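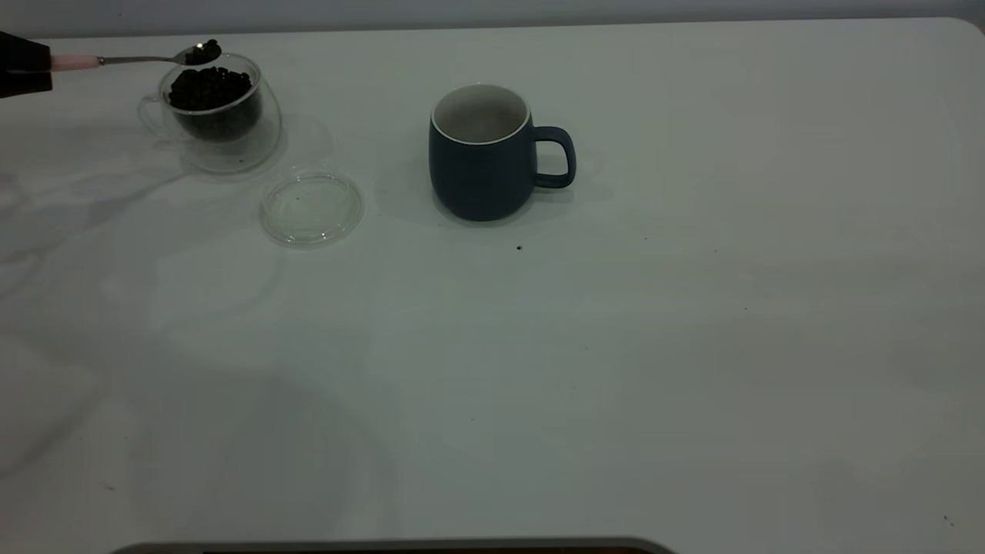 Weighing-out duty at Admasu: one spoon, one glass cup, one mug.

Coffee importer Admasu has handed part of its sample room to a robot arm, and the people who used to do the spooning have had to find something else to complain about.

The arm, set up by automation firm Pliteo and running on its Skolix software, portions beans for the tasting table. Admasu gets through 500 samples in a busy month, and until this spring each was measured out by whichever junior taster had arrived last. "I have a good palate and a very strong wrist," said Wubit Berhe, who did the job for two years. "Only one of those was in the contract."

Berhe now spends her mornings tasting and writing up scores. Her old stool is still there, mostly for watching.

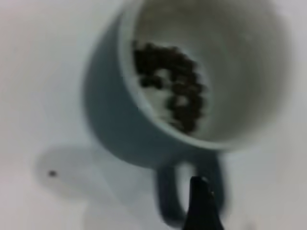
Beans in the mug, gripper at the handle.

The arm is not quick. A portion that took Berhe a few seconds can take the robot 30, and it approaches a mug handle with the care of a guest holding the good china. Operations manager Gráinne Hennessy says she doesn't mind, as it also works through lunch, a meal the tasters have rediscovered.

No jobs were cut, according to Hennessy, though two openings for sample assistants were quietly taken down. Hamdia Negussie, who speaks for the tasters, wants new hires to go on learning the job by hand.
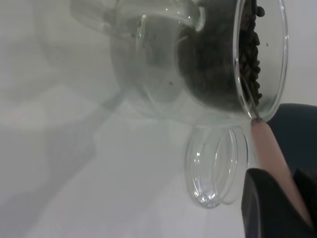
She has also asked for a written rule on who sweeps up stray beans, a task missing from both the robot's program and anyone's job description. Hennessy has promised a draft. A second arm is due in September, and the tasters have already started arguing over what to call it.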